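Software sync, Lanimdale bench, April
Started 9:40, one item carried over from last time

1. Planner
Koltitz branch merged. Replan now triggers on wrist force as well as on pose error. Still seeing a stall when both arms ask for a new path in the same tick, second request gets dropped silently. Agreed: queue it, log it, no silent drops anywhere in Koltitz. Timeout stays at 700 ms untill we have traces.

2. Perception
Hamper rim detection is ok from the head view, worse when the fabric sags. White on white is the main problem. Depth holes along the poles too. Raju masks to be retrained with 40 more labeled clips, cloth and rim as seperate classes. 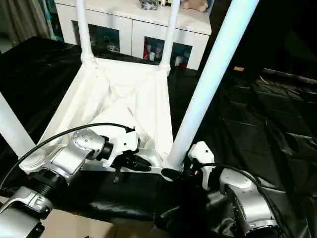
Discussion on whether the rim pose should come from the corner connectors only. Mostly in favor. Fall back to full rim fit if fewer than 2 corners visible. Needs a flag in the config, default off.

3. Control
Left and right gripper offsets still in two different files. Move to one. Gains unchanged.

4. Tooling
Akska replay viewer drops force data on long logs. Fix before next release. Export to csv: wanted, not urgent.

Actions
- queue for double replan, Koltitz
- new labels, Raju
- corner fallback flag
- merge offset files
- Akska force data bug

Next one same time, bring traces.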